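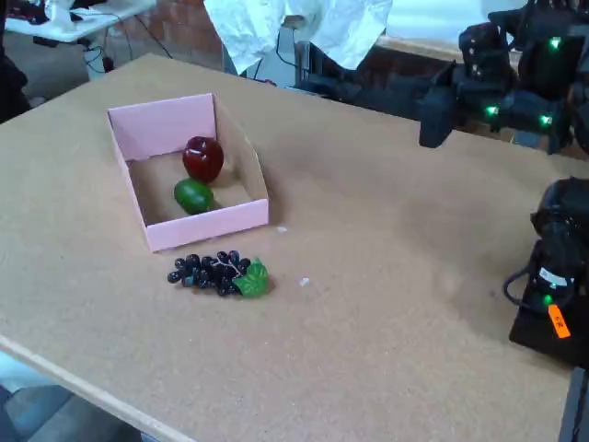
The open day at Plotamon begins with a sausage sizzle in the car park, which is sound planning. A person holding a sausage in bread will forgive a robot nearly anything.

I'd driven out expecting theatre. I went to one of these in 2011, at a firm that no longer exists, where a machine the size of a ute spun a car door over our heads to the sort of music you hear before a boxing match. Plotamon has no music. It has fruit. The job on show is putting it in a box, and the grapes, I regret to report, are fake.

The program for the morning was called Vana, printed on a folded sheet in a typeface I'd last seen on a yoghurt tub. Vana is the company's name for its picking work: a person guides the arms through a task, the arms' movements are recorded, and a computer then has a go at learning what the person was on about. They'd recorded 246 runs of the fruit job by the time the doors opened. I have packed 11 lunch boxes in a bad week and thought myself hard done by.

We were asked to stay behind a strip of yellow tape. A boy in front of me wanted to know if the robot could peel a mandarin. It couldn't. Could it peel a banana? Also no. He took this well and went back for another sausage.

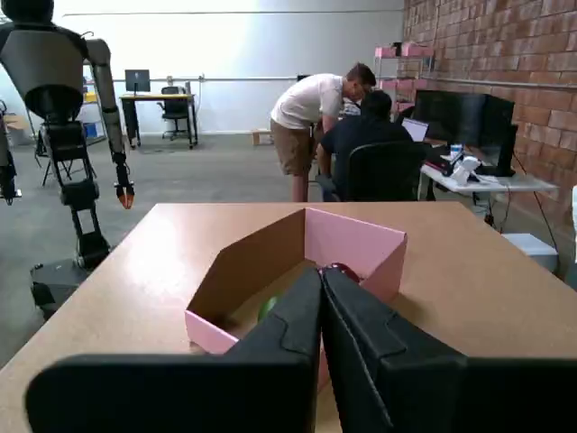 What strikes you, once you've stopped waiting for the boxing music, is how much of robotics is people looking at screens. I've done magazine work for a long time and felt right at home. There's a good deal of leaning over someone's shoulder, a good deal of pointing, and then a long quiet stretch in which everybody seems to be hoping the same thing.

The money, for those who follow it, comes partly from Ruchti, a packing firm with sheds full of stone fruit and a standing shortage of hands at Christmas. Its people were easy to pick, being the only ones in pressed shirts. They asked about speed. The Plotamon answer was that speed comes later, delivered in the tone my builder uses about the back deck.

I asked why fruit, and was told it's harder than it looks. An apple rolls. A lime rolls somewhere else. Grapes are a committee. 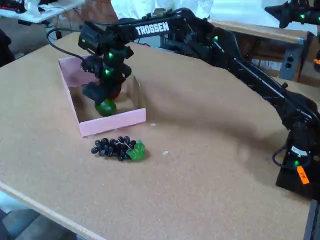

By noon I'd been at the tape so long that I had a favourite spot and resented anyone who stood in it. I'd also begun holding my breath each time a gripper went down, and so had the woman beside me, who'd told me at ten o'clock that she was only there for the parking.

The afternoon session was Filix, the firm's software for sorting good recordings from poor ones, and it drew a smaller crowd. I lasted through most of the slides. Raffle tickets were drawn at the end, and the winner, number 2271, had gone home.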